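Small cutters: worth the desk space?
Paper Crafts Board > Tools

gpalma_estela
I make zines. Seven so far, all trimmed with scissors, and they look it. Pilar at the Cabral print co-op told me to get an A5 guillotine and stop embarrassing the family. So I did.
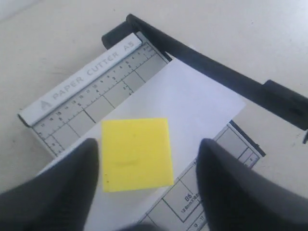 A sheet on the bed, arm up. Ruler strip along the top.

My cuts drift. The far end is always a hair narrower. Is it me or the blade?

iturra_d
It's you. Sorry. The paper is walking while you bring the arm down. Hold it hard against the strip, fingers well back from the blade, and cut fewer sheets at once.

muvis_fan
Disagree. I had an Erkero that drifted from the day I opened the box, and I was holding that paper like a grudge. Cut a strip, flip it, lay it on the sheet it came from. If the edges don't agree, blame the cutter.

iturra_d
Or blame the person who bought an Erkero.

gpalma_estela
Flipped it. They don't agree. I have decided to be offended by both of you. Meanwhile it has claimed the right side of the table and shows no sign of leaving.

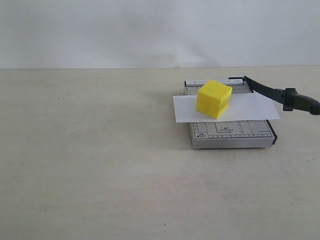

Re: Which lines do you trust?

quezada_p
Pilar here, since I'm being quoted. Use the ruler for measuring and the printed boxes for a rough idea of size. I've trimmed 60 covers in a night that way and lost two.

muvis_fan
The boxes are fine! They put B6 right in the middle with the millimeters under it. What more do you want, a letter of introduction? 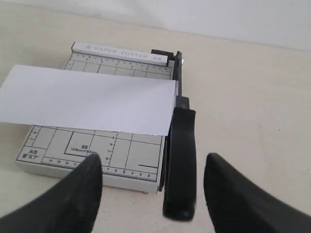 Can you cut cardstock on a little guillotine like this?
One or two sheets at a time, with a slow, steady stroke. Anything thicker wants a craft knife and a metal ruler.

iturra_d
Fine, but score it first.

quezada_p
Never scored cardstock in my life, Domingo.

iturra_d
I've seen your covers, Pilar.

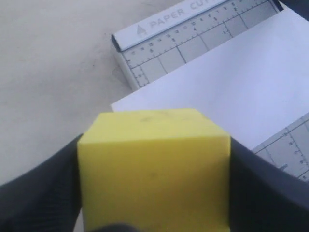 Last edited by gpalma_estela on Nov 23, 2025

Update: pushed the paper tight to the strip, one sheet at a time. Better. Still a hair off at the far end, so muvis_fan may keep half a point. Zine eight is going to have a wide margin.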